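Terngate Returns and Repack Project
Progress report to the Bornberg Fund, second reporting period
Prepared by Remedios Dagdag, Aug 19, 2025

1. Scope of this period

Work in this period covered the small soft goods line: bath accessories, hair accessories, plush charms and cosmetics sundries. These arrive at Terngate as mixed customer returns from Sturkar and Yeo. The grant pays for sorting, grading and repacking into gift assortments for onward distribution. Hard goods and glass are outside the scope and are reported separately.

Intake for the period was 1,119 items. The target set in February was 90 finished assortments, and we closed the period with 100.

2. Process changes

The first sorting method used deep bins. Small items went to the bottom and were graded late or missed. Shafiq Miah replaced the bins with open, shallow cardboard boxes with the front wall cut down. The back panel is left standing so the box can be labeled and pushed up against its neighbor. Each box is used for one trial assortment at a time. The sorter sets out the contents in a single layer where possible, and the grader checks them in place without lifting everything out.

The cut edges are rough. This has no effect on the contents, but the boxes are not suitable for shipping and are kept for bench use only. Printed lining paper from earlier packaging is reused on the floor of the box. It tears at the edges after a few uses and is replaced when loose pieces start to catch on mesh or ribbon.

3. Assortment content

The current mix combines bath items (a mesh sponge, a ruffled bath puff) with a powder puff, several scrunchies and one plush figure. Scrunchies with character charms or bows are graded apart from plain ones. A charm hanging by one stitch fails the item, and the charm is not reattached. Gyu-bin Ha wrote the grading sheet for this group and revised it once, to add the check on ribbon bands across powder puffs.

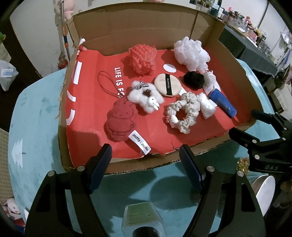
Color balance has been a recurring point in review. White and pale items dominate the intake, and an assortment made up only of these looks unfinished against a pale lining. The working rule is now at least one red or dark item per box, placed toward the front. Nam-gil Do has asked that the rule stay informal until the next intake, as the supply of darker plush is uneven.

Tubes are a separate matter. They are accepted only if sealed, and surface scuffs are allowed when the label information can still be read. Tubes go in last and are laid flat. In early trials they were stood upright at the side and pushed the bath puff out of shape.

4. Rejects and losses

123 items were rejected in the period. The main causes, in order:

Mesh sponges with a broken cord or opened center knot
Scrunchies with worn elastic
Unsealed tubes
Plush figures with split seams

Rejected textile items go to rag recycling. Opened cosmetics are disposed of under the site waste procedure. The reject count does not include outer packaging, which was not logged before the change of method and cannot be recovered.

5. Open issues

Bath puffs take up more space than planned. The loose folds spread over whatever is next to them, and smaller pieces underneath are easy to overlook at final check. Two options are under review: a paper band around the puff, or a fixed rear corner position with nothing placed below it. The second costs nothing and is being tried first.

Small wrapped items are hard to grade without opening the wrap. At present they are passed if the wrap is intact and the supplier line is known. Ju-won Cho considers this too lenient and has proposed opening a sample from each delivery – a decision is needed before the next intake from Yeo.

The bench covering shows no wear and will not be replaced under this grant. The budget line for it can be moved to lining paper, subject to your approval.

6. Next period

Sorting continues on the same line with the same staffing. We plan to fix the box layout, issue the second version of the grading sheet and start recording rejects by supplier. Ju-won Cho will send the revised budget table separately.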